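Chapter 7
From Camera Image to Grasp

In Chapter 6 you wrote a controller that moves an arm from one joint position to another along a smooth path. The goal was handed to you as a list of joint angles. A working robot has to find its own goal, and in most cases it finds it by looking.

This chapter covers the software that sits between the camera and the controller. It takes in images and joint readings, and it puts out a pose for the gripper along with a command to open or close. We will build it in stages and test each stage in simulation before joining it to the next.

The running task is clearing tableware. Cups and bowls lie on a plain tabletop, some upright and some on their sides, and the arms have to pick them up. You used the Dredell simulator in Chapters 4 through 6, and the same install will do for this one. The scene files are in the folder named tableware.

Start with the cup. A cup standing upright can be gripped by its rim, with one finger inside and one outside, or across its body. Once the cup has tipped over, the rim faces sideways and the choice changes. The software must decide which case it is in before it can plan anything, and it must decide from views like the next one, taken close to the gripper.
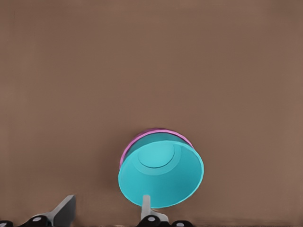 Department of Robotics and Control, Canisville Technical College
Course text, Part II: Perception and Planning

A program that only looks for cyan pixels will find this cup without trouble. It will report a center and a size, and both will be of little use to a planner. The mouth is turned toward the viewer, so a large share of the cyan region is the inside of the cup. The center of that region tells you where to look. It does not tell you where to put the fingers.

What the planner needs is a pose: a position in three dimensions plus an orientation. For a cup we can drop one of the three rotation angles, since turning a round cup about its own axis changes nothing that the gripper cares about. That leaves five numbers. Section 7.2 shows how to estimate them by fitting an ellipse to the rim and a second, smaller ellipse to the bottom. The line joining the two centers in space gives the axis of the cup.

Notice also that one of the fingers comes very close to the rim in the image and slightly overlaps it. The program has to know which pixels belong to the robot. We get this from the joint readings. If the software knows every joint angle and has a model of the gripper, it can draw the outline of the fingers over the image and leave those pixels out of the fit. This is called a self mask, and you will write one in Exercise 7.4.

7.1 Frames of reference

Every position in this chapter is given in some frame. The three that matter most are:

World frame. Fixed to the tabletop. The z axis points up.
Base frame. Fixed to the foot of an arm. Each arm has its own.
Camera frame. Fixed to the camera. If the camera is mounted on the arm, this frame moves whenever the arm does.

Most of the bugs students bring to office hours come from mixing these up. A point measured in the camera frame gets sent to a controller that expects the base frame, and the arm heads for the wrong part of the table at full speed. Give every variable a suffix that names its frame, such as cup_cam or cup_base, and keep to it. The code library for this book, Bivano, will refuse to add two points whose frames differ, but it can only check points that were created with a frame in the first place.

With two arms there is a second problem. Each arm can reach a region of the table, and the regions overlap. Within the overlap the software has to assign every object to one arm or the other, and while one arm is moving, the other must treat it as an obstacle. A view from above is helpful here because it shows both arms and the objects together.

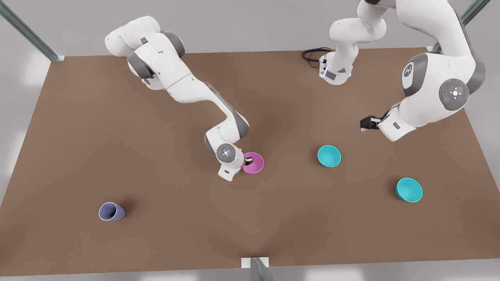 Figure 7.2. Two arms over a table with three bowls and a cup on its side.

Consider what a planner has to keep track of in Figure 7.2. One gripper is down at the pink bowl, with a finger reaching into it. The other is held over the table, and the nearer turquoise bowl sits roughly between the two grippers. Suppose the second arm is sent to that bowl now. Its goal pose may be free of contact, and so may its start pose, but the path between them also has to stay clear of the first arm's wrist. Checking only the two ends is not enough.

The simplest safe rule is to lock the shared region. An arm asks for the lock before it enters and gives it back when it leaves. This is easy to write and easy to test. It is also slow, as one arm spends much of its time waiting. Section 7.5 replaces the lock with a check along the whole path, done at fixed steps in time, and compares the two methods on the same set of scenes.

The two turquoise bowls raise a different question. They have the same color and are similar in size, so a detector has nothing in their appearance to tell them apart. If the program finds bowls afresh in each image and numbers them as they come, bowl 1 in one image may be bowl 2 in the next, and an arm on its way to one of them can be redirected to the other halfway through. The tracker in Section 7.3 prevents this by matching each new detection to the nearest object from the previous image. It works well as long as objects move less between images than the distance that separates them.

7.2 From pixels to pose

We now turn to the fitting step. The input is a color image and the self mask. The output is a list of poses, one for each object found, each with a score between 0 and 1.

The test set for this section was rendered by Bilal Abu Hammour for the Dhillon lab course and holds 3666 images. Set aside 800 of them before you begin and leave them alone until your code is finished. If you adjust your thresholds while looking at those images, the score you report at the end will tell you very little about new ones.

Work through the upright case first. Seen from directly overhead, the rim of an upright cup is a circle, and the bottom is a smaller circle inside it. As the line of sight moves off to one side, the circle becomes an oval and part of the side wall comes into view. Both situations can occur in a single image, which makes it a good check on your code: two cups of the same shape should come out with the same rim diameter even though their outlines differ.
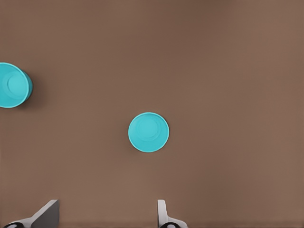
Steps in the fit

1. Convert the image from RGB to HSV. Hue changes less than brightness does when an object falls partly in shadow.

2. Apply the self mask, so that no pixel on the fingers or the gripper housing is passed on.

3. Group the remaining pixels by hue and discard any group that is too small. The default cutoff is in the settings file.

4. For each group, find the outer edge and fit an ellipse to it. If the group touches the border of the image, fit only to the edge points that lie inside the border, and lower the score to match. A cup that is partly out of view can still be tracked, but it should not be chosen for a grasp until the camera has a better look at it.

5. Find the inner ring that marks the bottom of the cup and fit a second ellipse. This ring is often faint — the cup and its bottom are the same color — so expect this step to fail more often than step 4. When it fails, return the rim alone and set the axis to unknown.

6. Use the camera model from Chapter 3 to turn the two ellipses into a position and an axis in the camera frame. Then convert to the base frame of the arm that will do the work.

Run the six steps on the sample images in the folder and save the output of each step to disk. You will need the saved files for Exercise 7.2, where you measure how far the estimated rim center lies from the true one reported by the simulator.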